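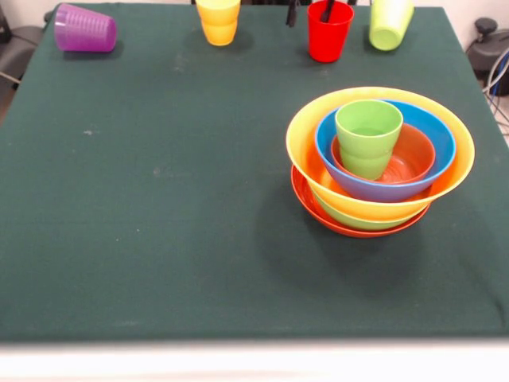

Tue 1 June

Brastport council has decided that from this summer every event on its land has to use reusable cups. I read the announcement twice on the bus and then again at home with a pencil, and I still don't know what problem it's meant to solve, or how we would ever find out if it had solved it.

I should say where I stand. I don't like litter. I pick it up on the seafront path most mornings, in a carrier bag, muttering. I own a refillable bottle and I've had it long enough that the lid has gone a funny colour. So I'm exactly the sort of person this scheme is aimed at, and I'd like to be pleased about it. I'm having trouble.

The way it will work, according to the leaflet, is that you pay a pound on top of your drink, you get a hard plastic cup, and when you bring the cup back you get your pound. The cups are supplied and washed by a firm called Gumow, who collect them in crates after each event. The leaflet says each cup "can be used hundreds of times". That word "can" is doing an awful lot of lifting. My bicycle can be ridden to Scotland. It mostly goes to the chemist's.

What I want to know is how many times a cup is used on average before it gets lost, cracked, taken home or dropped in the harbour. That's the only number that matters, and it isn't in the leaflet, or on the council's website, or in the reply I got when I wrote and asked. The reply was polite. It thanked me for my interest and attached the leaflet.

Markonstead has had the same scheme for a while, and I went over last November for the lights evening, partly for the lights and partly to be nosy. I bought a hot chocolate and paid my pound. It was cold and it rained sideways for half the evening. When I went to give the cup back there was one returns table, at the far end of the car park, with a queue that went back past the doughnut van. I counted 40 people in front of me, which I admit is an odd thing to do at a lights evening. I stood there long enough to lose the feeling in one foot. Plenty of people took one look at the queue and walked off to their cars with the cup in their hand, and I can't say I blame them. A pound is not much when you've got a tired child and a wet coat.

So those cups went home. I have one myself from a different evening, when I missed the returns table altogether. It's got toothbrushes in it. A friend has a stack of them under the sink, saved for picnics that don't happen. If every household in Markonstead has three or four of these things in a cupboard, then what they've got is a disposable cup made of much thicker plastic, and someone has been paid a pound for it.

Which brings me to the pounds. Where do the unclaimed ones go? I asked that too. It is covered, apparently, by the agreement with the supplier, and the agreement with the supplier is commercially confidential. I'm not suggesting anything shady. I'd only point out that if a firm keeps the deposit on every cup that doesn't come back, it has no great reason to put out a second returns table.

To be fair – and I am trying to be – I did find one set of real figures. The rugby club at Brunton ran its own version last year with cups it had bought itself, and wrote it up in the newsletter, bless them, with all the numbers left in. They handed out 845 cups over the season's home matches and lost 144 of them. That's better than I'd have guessed. It's roughly one in six gone, all the same, so on those numbers each cup goes out six times or so before it disappears. Six. A long way short of hundreds.

Is six enough? I don't know. It depends what you compare it with and who's doing the comparing. I spent a whole evening reading about this and came away with a headache. Some people say a heavy cup has to be used a handful of times to beat a thin one, others say many more than that, and it all changes depending on how hot the washing is and how far the lorry goes. Gumow's wash house, as far as I can make out, is two counties away. I'd like somebody to put the lorry in the sums. Perhaps they have. If so they've kept it quiet.

The Brunton club had a couple of advantages, mind you. It's the same crowd every time, they all know where the bar is, and they wash the cups in the clubhouse kitchen forty feet from where they were used. And the person behind the bar knows your name and will shout at you if you try to leave with one. I don't think you can write that into a contract.

I put some of this to a neighbour over the fence and was told I was being negative. At least they're doing something, she said. I hear that a lot and I've never found it convincing. Doing something costs money, and it uses up goodwill, and I think there's less goodwill about than the council believes. If people are asked to queue in the rain for a scheme that later gets dropped without a word, they'll be that bit less willing when the next thing comes along, and the next thing might be a good one. We had the food caddies, remember. We had the bins with the four holes, where you could look in through the side panel and see that all four holes went into the same bag. I've not forgotten those bins.

There's also the matter of what's actually on the ground. I've been filling my carrier bag on that path for years and I could tell you what's in it without looking. Crisp packets. Wet wipes, more than you would believe. Chip forks, vape bits, those little sauce tubs, dog bags tied up neatly and then hung on a bush, for reasons I will never understand. Cups, yes, some, though they're nearly all the lidded coffee sort from the garage and the two cafes, and the new rule doesn't touch either of those. It covers events on council land. We have 12 of those a year, going by the calendar on the library door, and one of them is the carol service.

I would start with the bins. The one by the shelter is full by Saturday lunchtime from Easter onwards, and what doesn't fit goes on top, and what's on top goes in the sea as soon as the wind gets up. An extra emptying on a Saturday afternoon would do more than any number of cups, in my view, and I'd put money on it. It's a dull idea, I know. You can't print a logo on it, and it doesn't photograph well for the front of the leaflet.

A second thing I'd do is put a drinking tap back on the front. There used to be one by the old ticket office. It was taken out for repair and the repair seems to be ongoing, going by the square of fresh concrete where it stood.

If they must have the cups, then fine, but I'd want three things from the council in return. Publish how many go out and how many come back, event by event. Say who keeps the pounds. And put returns tables at both ends of the green, open until everyone has gone home. None of that is difficult. A rugby club managed most of it on half a page, next to the raffle results.

I've written to ask again, a bit more firmly this time, and I've asked for the lorry mileage as well. If I get anything back other than the leaflet I'll put it up on here. In the meantime the first event under the new rule is the band concert on the green, and I'll be going, with my pound and a coat. I'm also going to take my own mug – the brown one with the chip in it – and see if they'll fill it. The leaflet doesn't say whether that's allowed. I looked.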